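Cleltari (the remake) – is anyone else not buying the praise?

Film & TV > New Releases
Page 1 of 1

marrowfat
I've now read four glowing write-ups of the new Cleltari and I'm starting to wonder if we were all sent different films. Went to the Thursday late showing at the Oseo with a decent crowd in. By the warehouse bit you could hear people unwrapping things.

For anyone who hasn't seen the original, it's a heist film set almost entirely in one tower block, made for next to nothing, with a long chase down the stairwell that people still go on about. The remake has the same block (sort of), the same stairs (sort of) and the same ending up to the last five minutes, which they've changed so there can be another one. What I can't find in any review is a reason for it to exist.

dunlin_40
Money. Next question.

I liked it more than you did, though. The new lead can at least act, and I'd say that's an improvement on the first one, where the man playing Khamphan looks as if he's reading his lines off the back of the door.

marrowfat
He was a roofer. He could do the jumps. That was the whole point of casting him. The new chap can cry nicely and then there's a cut every time his feet leave the ground.

Pell Street
Did anyone count the cuts in the stairwell? A bloke on another board claims 258 in the new one against 40 in the original. I've no idea if he's right and I'm not going to sit there with a pencil, but it felt like it.

Lindsay Hoani
I'd want to know how he's counting before I repeat that one. Is it the whole sequence from the lift doors, or only the part on the stairs? The original has the long bit in the flat with the old woman in the middle, and if you leave that in for one and take it out for the other you can get any answer you like.

I don't doubt it's choppier. I saw it on Sunday and lost track of which floor they were on, and in the first film you always know, since the landing doors are painted different colours. They've made them all grey this time. Seems a daft thing to throw away.

dunlin_40
The grey doors are about the place being run down. It's a mood.

marrowfat
It's a mood where I can't tell if he's going up or down.

Pell Street
Fair point about the counting, Lindsay. He didn't say. I'll stop quoting him.

tinroofrusty
Going to stick up for this one. The original is not the sacred object people make it out to be. The middle half hour is two men talking in a van. The sister has 8 lines, if that, and spends the rest of it tied to a radiator. In the remake she's got a job, a plan and the best fight in the film. My daughter's 15 and wouldn't sit through the old one but she loved this.

marrowfat
I'll give you the sister. The kitchen fight is good. I notice it's also the one scene that isn't in the original, so it's an odd argument for remaking it.

tinroofrusty
Or a very good one. They kept the building and put something new in it. What would you rather, shot for shot?

marrowfat
I'd rather they'd written a new film and put the kitchen fight in that.

Kestrel Lane
Does the director's cut thing hold any water? The Vavent site says there's a version with 200 extra shots coming in August and that the studio "took the scissors" to this one. I've heard that story with every flat action film for years and the longer version is generally the same film with more driving.

Lindsay Hoani
Vavent are the people selling the disc, so I'd take it with a pinch of salt. If the long version fixed the ending I expect they'd be shouting about it. They only mention shots. 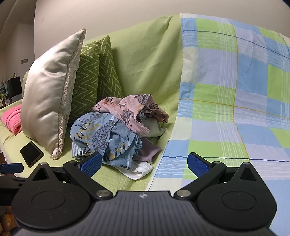
Also I put the original on again last night to see if I was being unfair, and tinroofrusty is right about the van. It goes on for ever. I'd completely forgotten there's a second van scene after the first van scene. But then the stairwell starts and I stopped looking at my phone, and that didn't happen once on Sunday.

One thing I'd not clocked before: there's no music at all until he reaches the ground floor. In the new one the drums start before he's even out of the door. I'm not sure I'd have minded the cutting half as much with the sound left alone.

dunlin_40
The drums are awful, agreed. I came out with a headache.

Pell Street
Yes to the music. You can hear his shoes in the old one.

tinroofrusty
The second van scene is where they explain the keys, so you do need it. But yes, it's long.

Kestrel Lane
Do they ever explain the keys in the remake? He just seems to have them.

marrowfat
He gets them off the caretaker at the start, behind the bins. It's so dark you'd miss it. I only know because I was watching for it.

dunlin_40
That was the caretaker? I thought that was his brother.

marrowfat
The brother's the one in the lift.

dunlin_40
Right. I may have to see it again, then. Not paying for it, mind – I'll wait till it's on telly.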